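Ticket: Jiter refillable brow pen skips, then floods
Product: Nulden Jiter brow pen, shade Costigan (cool taupe)
Bought from: Nulden counter, Skidthorpe
Opened: Feb 14, 2026
Status: Solved, one question still open

Original message

Hi Nulden team! First, I love this pen. I've been through pencils, pomades, powders and a tinted gel that flaked into my eyes all summer, and the Jiter is the first thing that gives me hair strokes that look like hair. Costigan is also the only taupe I've tried that doesn't go orange by lunch. So please read this as a message from a fan.

My second refill is misbehaving. The first cartridge was perfect from day one to the day it ran out. With the new one I get two or three strokes, then nothing, then a big wet blob right in the arch. I wipe it off, start over, and get the same thing on the other side. I do the left brow first, if that matters.

Things I did before writing in:
– Stored it tip down overnight. Slightly better for one brow, then back to skipping.
– Wiped the tip on a dry tissue. A lot of waxy stuff came off.
– Checked the batch sticker. It's not expired.
– Tried it on the back of my hand. Works fine there! Smooth line, no blobs.

That last one puzzles me. Why would it be happy on my hand and not on my face?

Reply from Nulden Support

Thanks for all the detail. A pen that writes on the hand and skips on the brow usually has a coated tip. Could you tell us what goes on your skin before the pen, and how long you wait? Please also unscrew the barrel and check that the refill is pushed in until it clicks. A half-seated refill lets air in, and that can cause the flooding.

My update, same evening

Okay, the click! There was no click. I had pushed it in until it stopped and assumed that was it, but it went in a good bit further with a firm push against the bathroom counter. Blobs gone, just like that. I did both brows twice for the fun of it.

Skipping is still there, less than before. My routine is a vitamin serum, a rich cream, sunscreen, then brows. I wait maybe a minute.

Reply from Nulden Support

Good news on the flooding. For the skipping, please try this order for 7 days:
1. Rinse the tip under lukewarm water for 25 seconds and blot it. Do not squeeze or pull the felt.
2. Leave the pen capped and tip down for 8 hours.
3. Keep cream off the brow area, or press a tissue over it once it has sunk in.
4. Draw on the brows before sunscreen, and pat the sunscreen around them.
5. Put the cap on between brows. The tip is very fine and dries quickly.

If the line still breaks up after that, we'll replace the refill.

My update, end of the week

So happy with this! The rinse brought out a surprising amount of beige gunk (hello, sunscreen) and the tip looks new. I'd say it's about 80 percent the tissue step, though. On the one morning I skipped it, the pen skipped too. Pressing a tissue on takes no time at all and my powder sits better around there as well, so I'm keeping it forever.

A few notes for anyone who finds this ticket in a search:

The strokes go on cleaner if you hold the pen almost straight up and barely touch the skin. I was laying it on its side like a pencil, which bends the felt and gives you a fat line at the end of the stroke.

Brush through first, with a clean spoolie. An old one with dried gel in it just puts the gel back.

Micellar water on the tip is a bad idea. I tried it on the old cartridge, the one that was empty anyway, and the felt went fuzzy.

If you sleep on your side, a thin layer of clear gel over the top gets Costigan through to the next morning. I wouldn't do it every night, but for an early train it's great.

Still open: is the refill coming in a darker cool shade? The Skidthorpe counter thought April but wasn't sure. I'd buy it the first day, for the tails and for my sister, whose brows are nearly black and who keeps stealing mine. No replacement needed on this one – I'm keeping the refill, it's behaving beautifully now. You can close the ticket once someone answers the shade question. 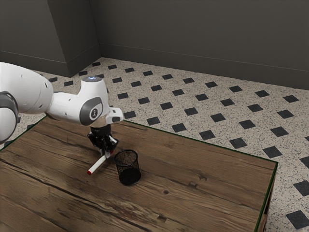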